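We use cookies to remember your settings and to see which pages get read. Accept all | Manage choices

Call for participants: drivers and residents near residential intersections

The Clurel road safety project is looking for adults who live or regularly drive in neighborhoods where vehicles have left the road and hit fences, parked cars or buildings. We want to hear from people who saw a crash like this, cleaned up after one, or drive past the spot every day.
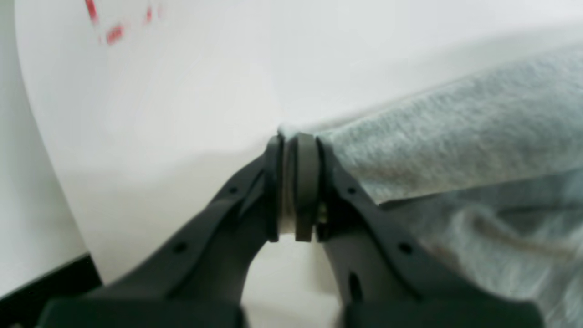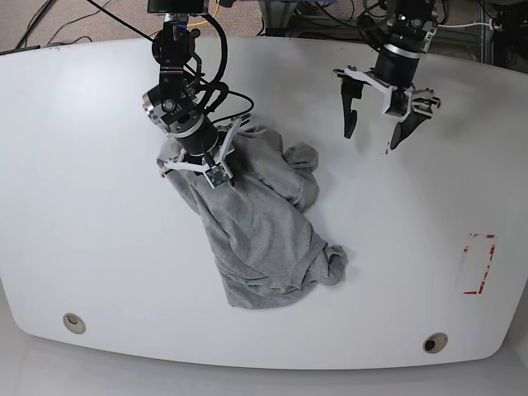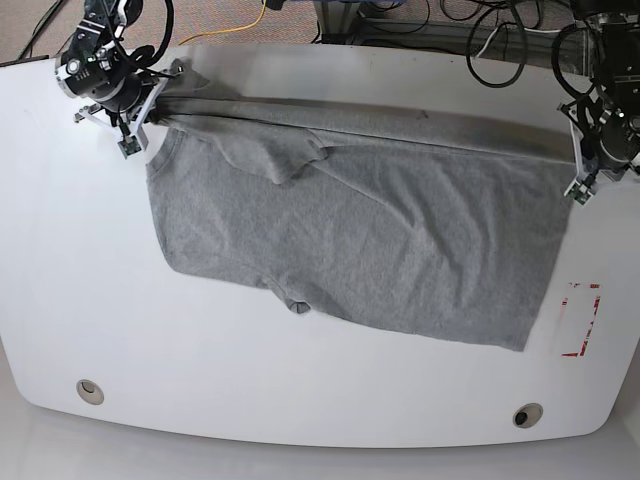
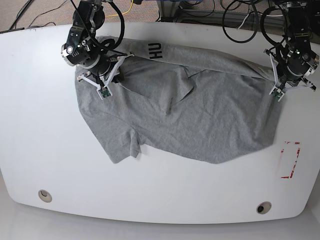

You do not need to have been in a crash yourself. We have 163 places in this round. The first round, in Elluvon, took written answers only, and many people told us they had more to say than the form allowed. This time every participant will have an interview.

What you will do

Fill out a short form about your street: speed limit, signs, lighting, where cars turn around, and any damage you know of. Then take part in one 30-minute interview by phone or in person at the Plindeo office. Interviews run until 7:30 p.m. We may ask you to mark problem spots on a printed street map. We will not ask who was at fault in any crash, and we do not pass names or plate numbers to police or insurance companies.

Who can take part

You must be 18 or older and have lived at your current address, or driven the same route, for at least one year. Renters and owners are both welcome. Delivery, bus and tow truck drivers are especially needed. If you have an open claim or court case over a crash, please wait until it is closed before you sign up.

Payment

Participants receive a $30 gift card after the interview. Bus fare to the Plindeo office is paid back if you bring your receipt. Parking is in the rear lot, off Rungrueang Street. The front spaces belong to the dentist.

How to sign up

Call the office and ask for extension 579, or stop by the front desk for a paper form. Leave your name, the nearest cross street and the best time to reach you. Forms are available in large print. Sign-up closes at the end of December or when all places are filled.

Questions about the study go to Simin Naseri, interview coordinator, at extension 2183.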